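The pouch that stays on the table 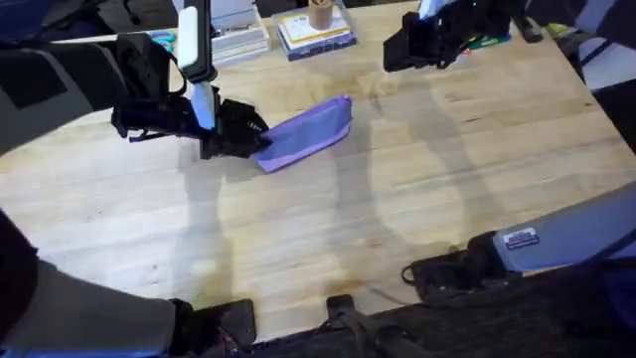

Issue 31, page 8

The owner of Clokano has been sewing zip pouches for long enough that she no longer measures the lining. She works in a back room in April light, at a wooden table that came out of a bakery, and she says the table is the one thing she would not replace.

"It has stains and I don't care," she says. "Fabric slides on it. On a painted top it catches."

The purple pouch is the shape she sells most. It is long and flat, and people buy it for pencils, knitting needles or a toothbrush. She made 879 of them last year, in every color she could get, and purple sold out first both times she cut it.

"I had one bolt, from Dernano, and I thought it would last until summer. Then I was cutting pieces from the corners."

She wanted the edge band a little darker than the body. Her first ones matched exactly, and she thought they looked unfinished. A shop called Vonlow took 400 of the darker-banded kind and asked for more before the first box was empty.

Asked what goes wrong most often, she answers right away: the ends. If the fabric bunches at the end of the band, the pouch won't lie flat, and she unpicks it and starts again. She checks each one by laying it down and pressing along its length with her thumb. The bad ones go in a bag for her niece, who uses them for doll beds.

She doesn't iron them before they ship. "They get folded in the mail anyway. I tell people to put a book on it overnight."

Would she make a bigger one? She tried. It sagged in the middle when it was full, and customers said they lost things in it. She still has the pattern in a drawer.

Her next batch is green, ordered by Štěpánek for its spring table. The cloth has come and the thread hasn't. She plans to start cutting anyway, early, around six in the morning, before the phone starts.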